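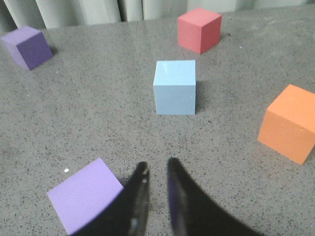 *From the Jostthorpe neighborhood newsletter, January 2021*

The woman who runs the Jostthorpe toy library likes to talk while she works, so our conversation took place over the phone with a good deal of rattling in the background. She was sorting jigsaw puzzles that morning, and every so often she would stop in the middle of a thought to hunt for a piece of sky. I had set aside half an hour for the call and we went well past it, mostly my fault, as I kept asking about toys I used to own.

The library began in her dining room when her own children were small. "I had two kids who were crazy about trains for one winter and then never looked at a train again," she told me. "And I had this enormous box of track, good track, and a neighbor whose little boy was just getting to the train stage. So the box went next door, and a box of farm animals came back, and it sort of went around the block from there."

It went around the block for a couple of years, in fact, before she began writing things down. The first catalog was a school notebook with a drawing of each toy beside its name, and she still has it, though the lending records moved over to a program called Undix long ago. The collection moved too, out of the dining room and into two rooms on the ground floor of the Odukoya Building, where there are now 400 toys on the shelves, give or take whatever is out on loan or waiting for glue.

I asked what gets borrowed the most, expecting her to say something with batteries. She laughed at me, kindly enough.

"Blocks! Always blocks. Wood ones, foam ones, the big cardboard ones you can build a fort out of. Parents come in looking for something clever, and I understand that, you want to bring home something that feels like a treat. Then three weeks later they're back asking for blocks. A block doesn't tell you what it is. One day it's a sandwich and the next day it's a garage, and on the third day it's just something nice to knock over."

She has a soft spot for the foam ones when it comes to very young children and people who live upstairs from somebody. They are quiet when they fall, she pointed out, and a tower coming down at six in the morning is a different experience in foam. Her only complaint is that children bite them. "You'll see a perfect set of little tooth marks in the corner. I used to throw those away and now I mostly don't, if they've only been squeezed. Bitten, though, bitten I do throw away."

Cleaning has taken up far more of her day this past year, as anyone can imagine. The library closed completely for a stretch last spring, and when it opened again it was by pickup only, with bags set out on a table by the side door on Arkon Street. Everything that comes back gets washed or wiped and then sits in the back room for a while before it goes on a shelf again. She speaks about this with more good humor than I could manage. Puzzles are the hard part, she said, as you can't very well put one through the dishwasher, and the soft toys have been packed away until things are easier.

"What I miss is the floor," she said. "We had a big rug, and kids would come in and plop right down and try things out, and their parents would get to talking. I had mothers and dads who met on that rug and ended up going camping together. I can put a toy in a bag and hand it through a door, and I'm glad to, but I can't put the rug in a bag."

Still, families have been borrowing steadily, and some of them are new. A few grandparents have started picking up bags of their own, she said, so that they can play the same board game as a grandchild in another town, each with a board in front of them and the phone propped up against a mug. She thought this was a marvelous idea and wished she had come up with it. She has since been keeping an eye out for second copies of the most popular games, which is harder than it sounds when all the pieces have to be there.

We got onto the subject of missing pieces then, and I'm glad we did, because she has strong feelings on it. There is a drawer in the back room for strays, and she never throws out a stray until it has been there at least a year. A wheel, a chess bishop, the lid of a tiny teapot. People are terribly embarrassed when they lose something, and she wishes they wouldn't be. "I'd much rather have it come back with a note saying the cow is gone than have somebody too shy to come back at all. Cows turn up. I had one come home inside a rain boot, and that was after the boot had been handed down to a cousin!"

I asked whether she had any advice for parents stuck indoors with bored children, and she was quiet for a bit, long enough that I heard her fit a puzzle piece. She said she was wary of advice just now, everyone being tired. But if pressed, she would say to put most of the toys in a closet and leave out a few.

"Then in a couple of weeks you swap. They greet the old ones like long-lost friends. It's the same thing we do here, really, only your closet is closer." She also suggested that grown-ups get down on the floor for 10 minutes without a plan of any kind, and let the child be the boss of it. "You'll be told you're doing it wrong. My daughter used to take the block right out of my hand and put it where it belonged."

A membership costs $50 a year, and there is a fund for families who would find that a stretch – you only need to ask, and she won't want to know why. Members may borrow up to eight toys at a time. Donations are on hold until February, when she hopes to have cleared enough space in the back room to take them in, and she asked me to mention that she has plenty of stuffed bears but would be very happy to see marble runs, toy kitchens and any puzzle with a picture of boats.

As for the one she was working on while we talked, it was a harbor, and it was short a piece near the lighthouse. She was going to check the drawer after lunch.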